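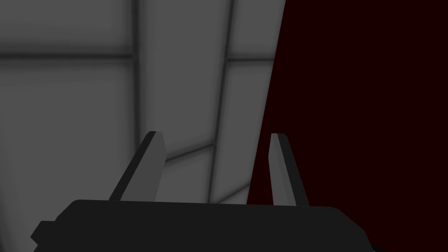 Running a town library's seed collection: notes for the Honbridge talk
3 February 2023

Slide 1. Title

Thank the library for the room. Say that the slides will be on the branch website by Monday. Ask people to hold questions on germination tests until slide 6.

I'm talking about the seed collection at the Honbridge branch, which lends vegetable, herb and flower seed to anyone with a library card. Borrowers take packets in spring and, if they can, bring back saved seed in the fall. I'll cover storage, cataloging, returns and what went wrong. I won't cover growing advice. There are good books on that downstairs.

Slide 2. The numbers

We gave out 3,339 packets last season. The plan was written for 1,000. Pause here, people usually want to write that down.

Beans, tomatoes and lettuce made up most of it. Flowers were slower until we moved them to the front of the drawers. Very few people took parsnips, and parsnip seed doesn't keep, so we've cut that order.

Slide 3. The drawers

We use an old card catalog cabinet. Packets stand upright, sorted by plant family first and then by common name. In the first year we sorted by common name only, and it caused trouble at return time. Squash was in one drawer, pumpkins were in another, and people couldn't see that the two might have crossed.

Each divider card has the family, the common name, the variety, and a difficulty mark for seed saving: easy, medium or hard. Easy means self-pollinating, so beans, peas, lettuce and tomatoes. Hard is squash, corn and most of the cabbage family.

If somebody asks about color coding: we tried it, the dots fell off.

Slide 4. Storage

Cool, dark and dry. The cabinet is fine for packets that will go out this season. Reserve stock is in sealed jars in the staff refrigerator, with a desiccant pouch in each jar. Let a jar come up to room temperature before opening it, or moisture from the air will settle on the seed.

The labels are Bumix freezer labels, written in pencil. Ink faded on the first batch and we had to throw out two jars we couldn't identify.

Slide 5. Returns

This is the longest section, so watch the time. I should be here by minute 14.

A return needs a filled-in slip. We ask for variety, year, whether anything related was growing nearby, and how many plants the seed came from. Most people leave the last one blank. Accept it anyway.

Returned seed goes in a paper envelope and sits in the back office for a month. We look for insects, mold and chaff. Anything with live weevils gets frozen in a sealed bag before it goes near the other envelopes.

Hard-category returns aren't mixed with purchased seed. They go in a separate drawer marked "grower saved, may vary." Some borrowers like that drawer best. One got a striped squash out of it and brought it in to show the desk staff.

Read out the slip wording if the print is too small to see from the back.

Slide 6. Germination tests

Ten seeds on a damp paper towel, rolled up, in a plastic bag, somewhere warm. Check at the number of days given for that crop. If seven or more sprout, the lot goes out as normal. Four to six, we put extra seed in each packet and write it on the front. Under four, compost.

Take questions here.

Slide 7. What went wrong

We opened too early. The first year's opening was in March and most of the tomato seed was gone before we had put up the sign about limits. The limit is now five packets per visit.

We let people take seed straight from open jars. Don't do this. Use packets.

We also accepted a large donation of old seed from a garden center that was closing. Testing it took most of the winter and little of it was usable. We now take donations only if the packed-for date is this year or last.

Slide 8. Other branches

Plosadholm starts its own collection this spring with 18 varieties, all from the easy list. Voyle has a swap table in place of a catalog. It needs almost no staff time, but there's no record of what came from where.

If your branch is thinking of starting, begin with beans and lettuce, and order envelopes before you order seed. The size we use fits a standard catalog drawer. Sample envelopes and blank slips are on the table by the door, take one of each.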